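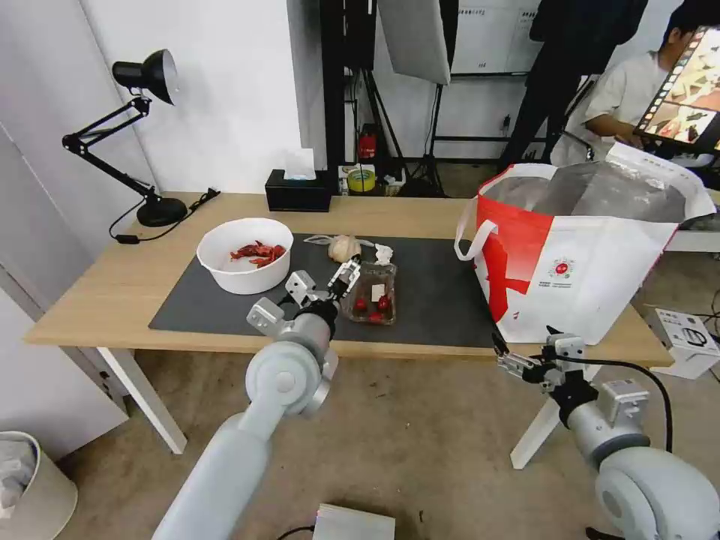

Hornstead injury thread, 2 December 2022

1/ Morenike Amadi is out of the cup tie against Skandance. She felt her hamstring tighten late in the second half against Kadell and asked to come off. Scan booked, no date given for a return.

2/ She had only just come back. The ankle she hurt in October kept her out of five matches, and this was her second start since. She got through 102 minutes of football in total before the hamstring went.
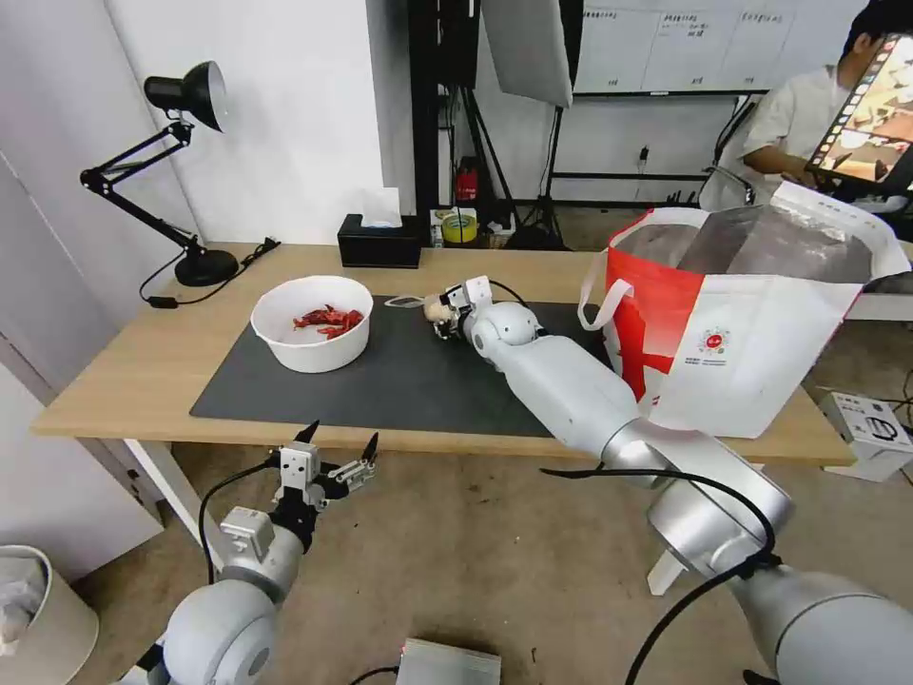 3/ Panasiuk will have to change the midfield again. The obvious move is to bring Oluwatosin Amadi's under-18 captain up to the bench, and he was asked about that after the match. He said she is ready for 20 minutes but not for a start. I'd still take her. I have time to answer replies on this one.

4/ For those asking, yes, Oluwatosin and Morenike are brother and sister. He has coached the under-18s for three seasons and has no say in first-team selection.

5/ The other worry is left back. Two players for the position, both carrying knocks, and one of them did the last half hour against Kadell with heavy strapping on her knee. Panasiuk said both trained this morning. She didn't say how much.

6/ Attendance for Kadell was 398, up from 290 for the previous home game. The club has been given up to 800 tickets for Skandance — I doubt we'll need them all, but the coaches are filling up.

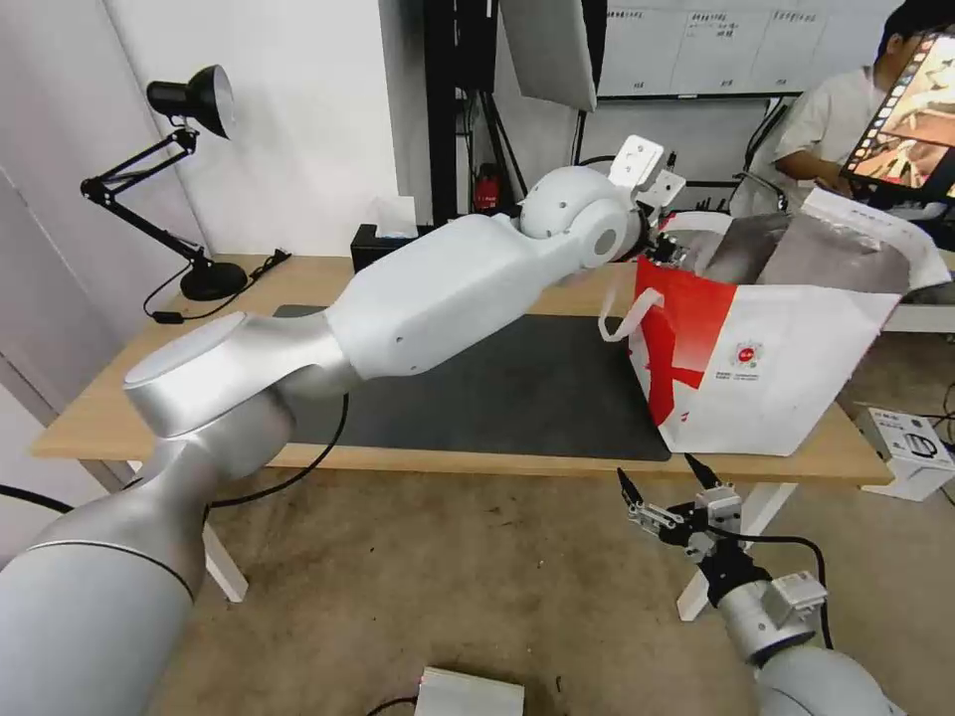
Paper bag, rope handle, red and white.

7/ Team news is due an hour before kick-off. My guess is a back four, with one holding player in front and no risks taken on anyone who missed training. I'll add the line-up to this thread when it's out.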